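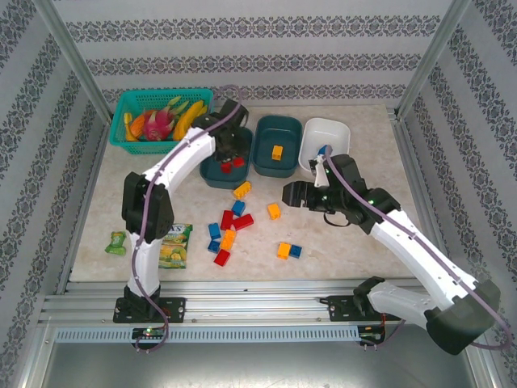 # lamlow-sort

Task-level controller and perception stack for two-arm block sorting on a shared tabletop. Used with the Liswood bench setup. Maintained by Gopinath Reddy and Nam-gil Um.

Status: usable, API not frozen. The `planner` module will change before the next tag.

## What it does

- Detects blocks, bins and distractors from one fixed RGB view.
- Assigns each block to an arm and a bin.
- Plans and runs both arms at the same time, with a shared-space lock over the center of the table.
- Logs every pick, place, retry and lock wait to one file per episode.

It does not learn anything online. Policies trained elsewhere can be plugged in behind `GraspSource`, see `docs/grasp_source.md`.

## Install

```
git clone <internal mirror>/lamlow-sort
cd lamlow-sort
pip install -e .[bench]
```

Python 3.10 or later. The `bench` extra pulls in the serial driver; leave it out for replay-only machines.

## Quick start

```
lamlow calibrate --view fixed
lamlow check-bins
lamlow run --config configs/liswood_pair.yaml
```

`check-bins` has to pass before `run` will start. It fits a rectangle to each bin opening and compares it with the stored pose. A tilted bin usually fits but gives a bad drop height. If the residual is over `bin_tol`, straighten the bin and run the check again.

## Configuration

| Key | Default | Notes |
|---|---|---|
| `control_hz` | 80 | per arm |
| `plan_hz` | 20 | both arms, joint plan |
| `lock_mode` | `center` | `center`, `full`, `off` |
| `bin_tol` | 0.015 | meters |
| `retry_max` | 2 | per block |
| `distractor_policy` | `avoid` | `avoid`, `ignore` |

`lock_mode: off` is for simulation. Don't use it on hardware.

With `distractor_policy: avoid`, anything that is not a block or a bin becomes a padded obstacle. This covers fruit, the fruit basket and snack packets. With `ignore`, the arms plan straight through them, and light packets get dragged.

## Perception notes

The block detector uses color first and shape second. Red and orange are the weak pair. Joaquín Troncoso retuned the thresholds in November, and the remaining mix-ups are mostly orange blocks in shadow under a gripper. The marble pattern on the tabletop is not a problem. The dark wallpaper bands were - the old segmenter read them as bin edges, so the walls are now masked at calibration.

Blocks that touch are split by a watershed step. It fails when one block stands upright against another of the same color. The detector then reports a single long block and the grasp lands off center.

## Episodes

The replay set holds 376 episodes in `data/replay/`. Of these, 59 are tagged `contact`, meaning at least one block was pushed before it was grasped. Hamidreza Mousavi did the tagging by hand. Replay an episode with:

```
lamlow replay data/replay/<episode> --overlay plan
```

## Known issues

- The cable model is a fixed envelope per link. Loops at the wrist can stick out of it.
- Lock waits are logged twice if a retry starts while the arm is waiting.
- `lamlow calibrate` exits with code 0 when the view is fully blocked. Sudheer Venkataraman has a patch in review.
- The Gounder planner backend is slower than the default and has no test coverage on two arms.

## License

Internal use. Ask Gopinath before sharing episodes outside the team.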